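Holgate two-finger hand-held gripper with grip-tape pads: bench review
Reviewed by Parisa Babaei, 4/26/25
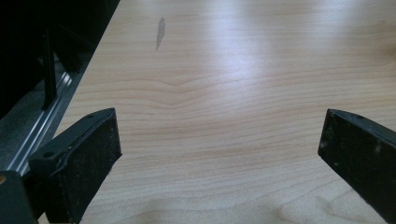

We bought the Holgate to replace a pair of Hondix hand-held units that had reached the end of their useful life. Our work is small-parts demonstration on a flat table: picking up clips, caps and short lengths of tube, and setting them down again in marked positions. The recordings are later used to drive an arm. The gripper has to open and close smoothly, hold its alignment over a long session and keep the space between the fingers clear for the camera.

Fingers and pads

The fingers are matt black, flat-sided and angular, with blunt tips and a slanted top edge. A rough, dark pad sits on the inward face of each one. The texture is close to that of sandpaper. The Hondix pads were smooth rubber and let go of waxed card under a light squeeze. The Holgate pads held waxed card, bare tube and a painted steel cap without any change in grip force.

The drawback is dust. The rough surface collects white specks, and it doesn't do so evenly. On our unit the right pad is visibly dustier than the left, with the flecks gathered mostly towards the top near the tip. A dry toothbrush removes most of them. Tape lifts the remainder but leaves some residue, and I wouldn't recommend it. Holgate supplies 2 spare pads in the box. They are held by adhesive only, and the old adhesive takes patience to scrape off.

There are small round holes in the fingers near the top edge. We have left them empty. Malachy Hayes tried to fix a longer fingertip through them and found that the added weight made the fingers slow to open, so we went back to the standard tips.

View from the camera

With the fingers open, the gap is wide and the table between the pads can be seen clearly. On the Hondix the finger bodies met low in the picture and hid the part just before contact. Black fingers also separate well from a pale table, and our tip tracking needed no adjustment.

Exposure is less satisfactory. On our pale wood table the overhead light leaves a broad band of glare, strong enough to wash out the grain. The camera's automatic setting responds to the bright area and lets the pads go dark, so the pad texture is poorly recorded. Fixing the exposure by hand cures this. The setting is lost when the unit is switched off, and the manual does not mention it.

Handling

The trigger travel is long and the spring is firm at the start. Luana Xavier, who has the smallest hands in our group, could complete a session but found the last part of the squeeze awkward. The grip body is a plain block with no shaping for the palm. A Garnell of the same class is more comfortable to hold, though its fingers had play in them from the first day.

Repeatability

We ran 95 pick-and-place cycles with the painted cap without cleaning the pads. There were 2 drops, both after the cap had been picked up off-centre. The fingers still met squarely at the end of the run. The Bunnag we had on loan in October needed its finger screws tightened twice over the same task.

Verdict

Recommended for light parts on a flat surface. The pads should be brushed before each session and the exposure set by hand every time the unit is switched on. Anyone handling soft or polished parts should look elsewhere, as the pads left fine scratches on a clear acrylic lid. We have ordered a second unit and will test it with the softer pads when they arrive.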